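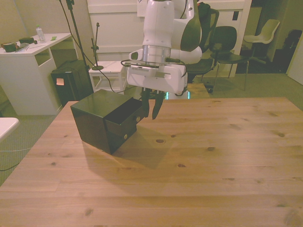
Gavetas pequenas. Vou defender as gavetas pequenas, depressa porque tenho de sair às seis e isto anda-me na cabeça desde dezembro.

A moda agora é a caixa aberta, o cesto, a prateleira à vista. Tudo à mostra, tudo "acessível". A Shabnam Farooqui, que me arrumou o escritório (e bem, não me queixo), é dessa escola. Deitou-me fora duas cómodas de mesa e pôs tabuleiros. Três semanas depois os tabuleiros tinham clips, moedas, um parafuso que ninguém sabe de onde é, recibos. E pó. Muito pó.

Uma gaveta obriga a um gesto. Puxar, ver, tirar, empurrar. São segundos, mas nesses segundos uma pessoa decide se aquilo merece lá estar. Num cesto atira-se. É essa a diferença toda, para mim.

Dir-me-ão que na gaveta também se atira. Pois atira, se for grande. A da cozinha da minha mãe era um cemitério de elásticos e pilhas. Mas numa caixa preta de pôr em cima da mesa, com puxadores redondos cor de latão, não cabe um cemitério. Cabe pouco. Enche, não fecha, e lá tem a pessoa de escolher.

Depois há a gaveta meio aberta. O Jawad Swati, com quem partilho a sala, não suporta ver uma assim, fecha-mas todas quando passa. Eu deixo de propósito. Gaveta puxada quer dizer que o assunto ainda não acabou, é o meu lembrete, melhor que os papelinhos autocolantes, que caem ou deixam de se ver ao fim de dois dias. Discutimos isto vezes de mais.

Quanto ao preto brilhante - admito, é a pior escolha prática. Dedadas, riscos, limpa-se de manhã e à tarde já está igual. Mas em cima de pinho claro, com nós escuros e tudo, fica tão bem que perdoo. Uma mesa de madeira clara pede uma coisa escura em cima, uma só. Com três já parece montra.

Preços: vi uma da Trillska por 1450 coroas e achei um abuso, para uma caixa. A da Prurkier é mais barata mas a gaveta prende do lado direito, experimentei na loja e prendeu logo à primiera. Se prende, não presta, por bonita que seja. Vela de cera nas calhas ajuda, foi a Consolacion Barredo que me ensinou, só que numa coisa nova não devia ser preciso.

Os tabuleiros ofereço-os a quem os vier buscar. Estão no corredor, ao pé da porta, ja sem o parafuso.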